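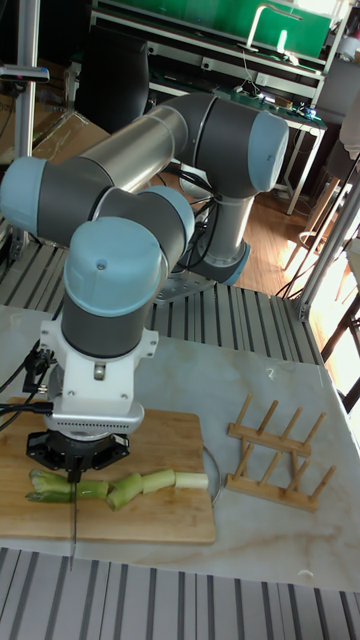
Search this site Search Go

Speaker notes: Chopping with the Kulunby club
Posted in: Talks & Slides, Student Robotics

Slide 1 - Hello

Say hi, say the club name, don't rush. I always rush. We're the Kulunby student robotics club, and this term we've been teaching an arm to cut green onions. Wait for the laugh (there was one at Vilthorpe, anyway!) and then say yes, really, green onions, it's a lovely project and I'll fight anyone who says otherwise.

I get 7 minutes before questions, so if the clicker acts up just keep talking.

Slide 2 - Why onions?

We wanted something long and thin that fits across a cutting board and that you can buy at the corner store with club money. Carrots roll. Bread makes a mess you find for weeks. A green onion is soft, cheap and a bit different every time, because the leafy end splays and the white end is fat and slippery, and the same cut doesn't feel the same at both ends. Also whatever's left over goes in somebody's noodles.

Mention the Malinowski Cup here. The task sheet says one whole stalk, cut into pieces, with no human hands on the board during the run. That's pretty much the whole rule. Teams last year picked cucumbers and bananas, so ask if anyone in the room saw the bananas.

Slide 3 - Holding the knife

Slow down on this one, it's my favorite. The knife is an ordinary kitchen knife and the gripper holds it by the handle, point straight down. I thought that was nuts when we first talked about it - you'd never hold a knife like that at home - but it keeps the wrist vertical, and the wrist being vertical makes the math so much nicer for the first-year students.

The catch is twist. If the handle turns even a little in the fingers, the blade comes down crooked and you get a sad diagonal chunk with a string of green still hanging on. We check the grip before every run now. Every single one. (Tell the Wukthorpe demo story if the room's friendly, skip it if there are judges.)

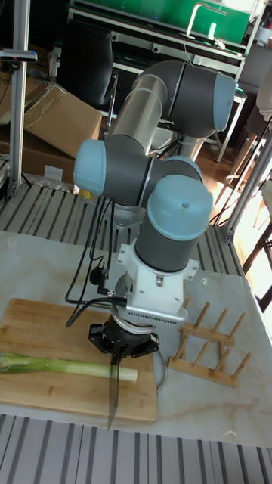
Slide 4 - Who does what

We split into 4 little groups: motion, gripper, safety, and the one we call kitchen. Kitchen buys the onions, washes the board and lays out each stalk, and they're also the ones who write down what happened. Everybody rotates, so the kids who came in wanting only to code have all washed a cutting board by now, and a couple of them ask for kitchen every week.

Safety people hold the stop button. They don't look at their phones and they don't help with anything else. Say this part in a serious voice.

Slide 5 - One cut

Talk through it the way we teach it. Go over the stalk, come down, press, and then keep pressing a hair longer than feels right. New students always lift too soon. The blade has to get all the way to the board or the outer layer stays joined, and then the next move drags the whole stalk along with it.

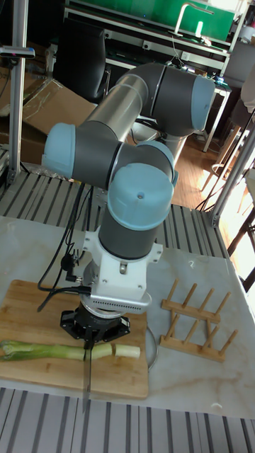
And the pressing is where the arguments are, naturally. Half the club wants a tiny sawing motion at the bottom and the other half wants a straight push with more force. I'm a straight push person. We logged 427 cuts trying to settle it and I can tell you the club is exactly as divided as it was before, but we do have a gorgeous spreadsheet. If somebody asks for the numbers, the sawing people will email them to you, believe me.

Oh, and say something about the board. It's a regular wooden one and we went back and forth on clamping it. Then check the time, I should be a little past halfway.

Slide 6 - Things that went wrong

Keep it light, pick two or three:
- The stalk we measured from the wrong end, so the arm very carefully sliced some air.
- The day the program had the angle off by 90 degrees. Safety group earned their snacks.
- Cables! Leave slack for the wrist, then go back and leave more.
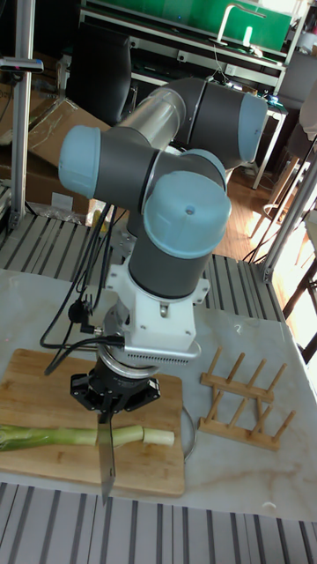
Slide 7 - What's next

We'd like it to find the end of the stalk without being told. Right now a student types in where to start, and it bugs all of us. The plan is to have something working by December, and if we don't, we'll bring the typed version to the Cup and be cheerful about it.

New members welcome, no experience needed, next open meeting is Mon 17 October. Leave that line up on the screen during questions.

If nobody asks anything, ask them: push or saw? Show of hands.

Contact the club | © Kulunby Student Robotics | Back to top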